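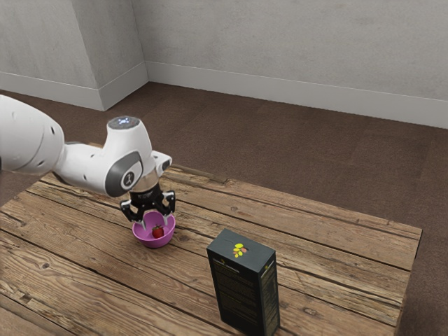

Attachment 1. Wooden table, arm at left.

Ticket 142 - Newsletter import stops early
Opened: July 2023
Requester: Youssra Younis, Skenitz office
Assigned to: Lahcen Kabbaj

The requester reports that the subscriber list contains 3000 addresses, but the import ends after 1000 and displays no error. The April import of the same list completed normally.

Support requested the original file and confirmed that it opens correctly. The account was found to be on the Plolosico basic plan, with a limit of 1000 rows per upload.

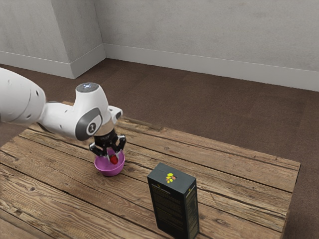
Kenza Ashour: We were moved off the basic plan in the spring. Please check the billing record before asking us to split the list.

The billing record confirms the change. The plan setting has been corrected - the requester is asked to run the import again and reply with the final total.
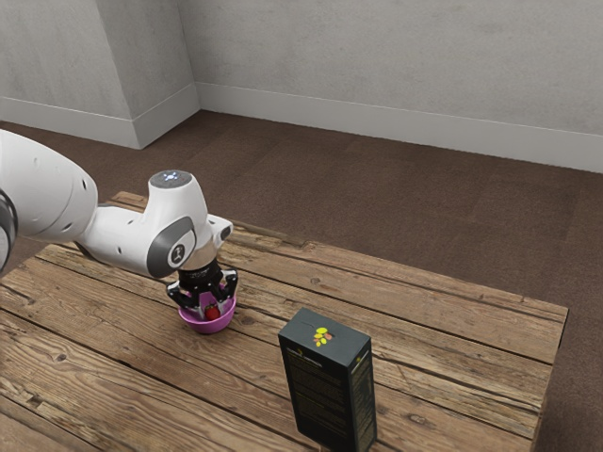 Attachment 3. Gripper below the wrist.

Status: awaiting requester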